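Aus der Abteilung Basketball: Neues zur Rückrunde

Die Hinrunde ist gespielt, und unsere U16 steht auf Platz 3 der Tabelle. Das ist besser, als wir im September gedacht hatten. Damals waren nach dem Wechsel der älteren Jahrgänge gerade noch acht Jugendliche im Training, und es war unklar, ob wir überhaupt melden. Inzwischen sind 19 Spielerinnen und Spieler im Kader, darunter einige, die vorher Handball oder gar keinen Vereinssport gemacht haben. Für die Spiele können wir nicht alle aufstellen, deshalb wechseln die Trainer von Woche zu Woche durch. Wer zweimal hintereinander nicht dabei war, ist beim nächsten Mal gesetzt.

Gemischte Mannschaften sind in unserer Spielklasse weiterhin erlaubt. Ob das auch in der kommenden Saison so bleibt, entscheidet der Verband im April. Falls nicht, müssten wir zwei getrennte Teams melden, und dafür fehlen uns im Moment vor allem Mädchen der jüngeren Jahrgänge. Wer jemanden kennt: Probetraining ist jederzeit möglich, auch ohne Anmeldung. Hallenschuhe genügen, einen Ball bekommt man bei uns.

Das letzte Spiel vor der Pause ging mit 2 Punkten verloren. Ärgerlich daran war die Freiwurfquote, die in der zweiten Halbzeit stark nachgelassen hat. In der Auswertung haben wir uns darauf verständigt, die letzten Minuten jedes Trainings nur noch für Freiwürfe zu nutzen, und zwar nach dem Laufteil, wenn die Beine schon müde sind. In der Verteidigung lief es dagegen ordentlich. Die Umstellung auf Mannverteidigung über das ganze Feld hat zweimal funktioniert, einmal ist sie uns im letzten Viertel auseinandergefallen. Daran wird gearbeitet.

Ab Februar ändern sich die Hallenzeiten. Die Stadt saniert die Lüftung in der kleinen Halle, und die Turnabteilung zieht so lange zu uns in die große. Die U16 beginnt deshalb erst um 18.30 Uhr statt um 17.45 Uhr, die U12 bleibt bei ihrer bisherigen Zeit, trainiert aber nur auf dem hinteren Drittel. Der Trennvorhang bleibt dabei unten. Bitte nicht selbst hochfahren, der Motor hat im Herbst schon einmal gestreikt. Der Eingang über den Schulhof ist während der Arbeiten gesperrt, man kommt nur vom Parkplatz aus hinein. Fahrräder können am Zaun neben der Sprunggrube abgestellt werden.

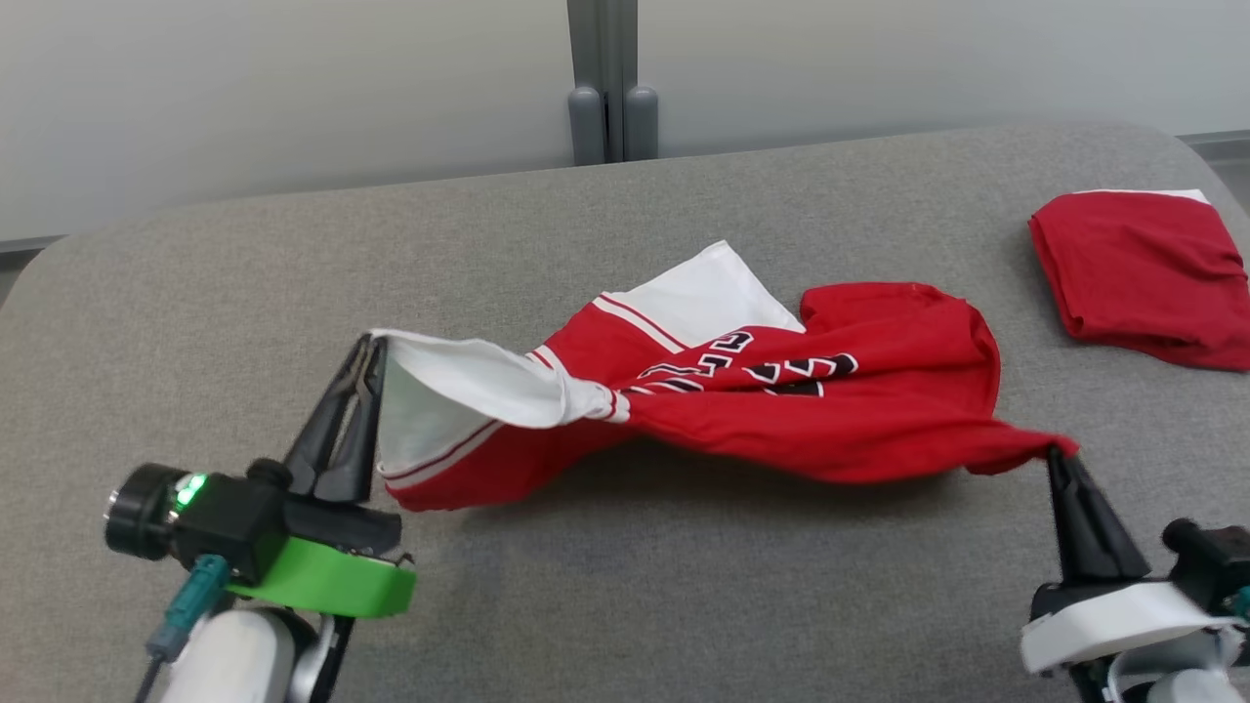
Zu den Auswärtsfahrten: Der Kleinbus des Hauptvereins steht uns in der Rückrunde nur noch für jedes zweite Spiel zur Verfügung, die übrigen Termine hat die Leichtathletik belegt. Wir brauchen also wieder Eltern, die fahren. Die Liste hängt in der Halle neben dem Geräteraum und liegt auch online im Mitgliederbereich. Benzinkosten werden erstattet, die Belege bitte gesammelt am Ende der Saison einreichen und nicht einzeln nach jeder Fahrt. Bei zwei Spielen ist die Anfahrt so lang, dass wir schon vor acht Uhr loswollen -- diese beiden Termine sind auf der Liste markiert.

In den Osterferien gibt es wieder ein Camp. Es dauert vier Tage, jeweils von 9.30 bis 15 Uhr, und richtet sich an alle zwischen zehn und sechzehn. Der Beitrag liegt bei 40 Euro, Mittagessen und Getränke sind enthalten. Geschwisterkinder zahlen die Hälfte. Sporthaus Prosport gibt wie im Vorjahr Bälle und Leibchen dazu, dafür vielen Dank. An den Vormittagen geht es um Grundlagen, also Passen, Stoppschritt und Korbleger mit beiden Händen, nachmittags wird gespielt. Am letzten Tag können Eltern ab 13 Uhr zuschauen. Anmeldungen nimmt die Geschäftsstelle bis Ende März an, danach nur noch, wenn Plätze frei sind. Unverträglichkeiten beim Essen bitte gleich mit angeben, die Küche muss vorher bestellen.

Beim Kampfgericht sind wir nach wie vor knapp besetzt. Für jedes Heimspiel brauchen wir drei Leute am Tisch, und bisher sind es meistens dieselben. Der Kreis bietet im Februar einen Lehrgang an, der an einem Abend zu schaffen ist und den die Abteilung bezahlt. Teilnehmen kann man ab vierzehn. Gerade für die älteren Jugendlichen lohnt sich das -- wer einmal die Uhr bedient und den Bogen geführt hat, kennt hinterher auch die Regeln zu Auszeiten und Mannschaftsfouls besser. Bleibt der Tisch unbesetzt, zahlen wir eine Strafe an die Spielleitung, in der Hinrunde ist das einmal passiert.

Noch zwei Kleinigkeiten. In der Kabine sind eine graue Trinkflasche, ein einzelner Knieschoner und eine Regenjacke in Größe 164 liegen geblieben, alles liegt im Schrank beim Eingang. Und wer zur Rückrunde aussteigen oder pausieren möchte, gibt das bitte vor dem ersten Spiel den Trainern Bescheid, damit wir mit dem Kader planen können.

Die nächste Abteilungsversammlung findet im März im Vereinsheim statt, Beginn ist um 19.30 Uhr. Anträge bitte zwei Wochen vorher schriftlich an die Abteilungsleitung.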